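# White haze on a dark tabletop after recoating

**Siriporn Rattanakul**

I recoated a dark brown wooden dining table with two coats of Pruvwood oil-modified satin. The first coat went on fine. The second dried with a milky patch about the size of a dinner plate near one end, visible from any angle. The surface feels smooth. The finish was brushed, unthinned, and the room was humid, with the meter reading 82 percent. Do I need to strip the whole top, or can the patch be fixed on its own?

**Wanpen Kaewkla**

Don't strip it yet. First find out whether you have haze or plain reflection. A dark top with a slight gloss will show a broad pale sheen when light comes in low, and it is easy to mistake for a defect. Move your head. Reflection moves with you and haze stays where it is. You say yours shows from any angle, so I would treat it as haze.

Moisture held in the film is the likely cause at that humidity. Let the table stand for 3 days in a room kept under 50 percent, then look again. Light haze often clears without further work.

If it remains:

- Scuff the patch with 500 grit, with the grain, using light pressure.
- Wipe with mineral spirits. If the haze disappears while the surface is wet, it is in the top layer and a new coat will probably hide it.
- Recoat the full top in one session. A spot repair on satin leaves a visible border. 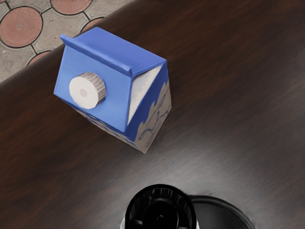

*Chaiyaporn, April*

Dark wood with a sheen across it. Stir the can before recoating, too. The flatting agent in satin settles to the bottom, and the last third of an unstirred can dries cloudy whatever the weather. Stir slowly with a flat stick and don't shake.

**Hillen**

Had the same thing on a sideboard. I used Dradus paste wax and a gray pad and it looked better, but then nothing would stick over the wax and I had to clean it all off before I could recoat. So skip the wax if you plan on another coat.

Also keep the room under 40 percent if you can. Mine took a week.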